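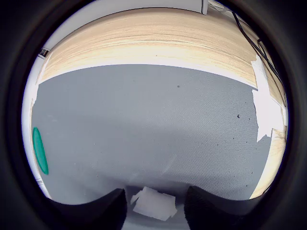
Entering a First-Time Older Athlete in the 100 Meters

Print this page | E-mail this page

Submitted by a member, Ledora

My mother is in her late seventies and has walked the track at Shokri Field House most mornings for years. She now wishes to enter the 100 meters at the Zolent Masters Games in January. She has never raced. The entry form asks for an age group, a seed time and a choice of starting position, and the office has not yet returned my message. I would like to know whether she must use starting blocks, what she should write for a seed time, and whether I may accompany her to the start line. She walks well but does not get down to the ground easily. Any advice on the day itself would also be appreciated.

Response from Pongsak Chantharasri, meet registration desk

Starting blocks are optional at the Zolent meet for all athletes over 40. Your mother may use a standing start and should mark that box on the form. If the box has been left blank, she may inform the starter when her heat is called. A standing start carries no penalty, and in the older age groups it is the usual choice.

The age group is set by the athlete's age on the first day of the meet. An athlete whose birthday falls between the close of entries and the meet should enter the higher group. Please bring proof of age to the check-in table. A copy is accepted as long as the date of birth can be read.

A seed time is used only to arrange the heats. If she has no recorded time, write "NT" in the space provided. Please do not submit an estimate based on a walking pace, as this has caused difficulty in past years with athletes placed in the wrong heat. 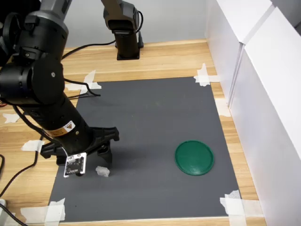 Preparation the evening before will make check-in considerably easier. The bib is worn on the front of the shirt, with one pin at each corner, and it should be attached before the athlete leaves home. Small items such as pins are easily lost on a patterned cloth or a crowded counter. A plain dark surface is suitable for laying out the bib, the proof of age and any medication that must travel in the bag. Shoes should be ones she has already worn on the track. Spikes are permitted but are not advised for a first race.

Family members may accompany an athlete as far as the clerking tent, and from there an official will escort the heat to the line. Athletes who need an arm to reach their lane should say so at the tent - this is a routine request, and the officials will see to it.
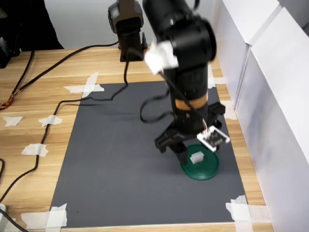 Check-in for the sprints closes at 11 a.m. and is not extended. The athlete must appear in person. A relative may carry the paperwork but may not sign on her behalf.

Response from a member

I agree with the above. I would add that your mother should practice stopping as well as starting. My father ran well at his first meet and then tried to stop dead at the finish line, which his knees did not appreciate. He should have been told to keep going and slow down over the next 20 or 30 yards. Also, the Dulex parking lot fills early, so use the north entrance.

Response from a member

I believe the fee was $2 more for late entries last year. I do not know if this is still the case. Good luck to her.

Contact the Help Desk | Copyright Ledora Community Help Pages | Back to top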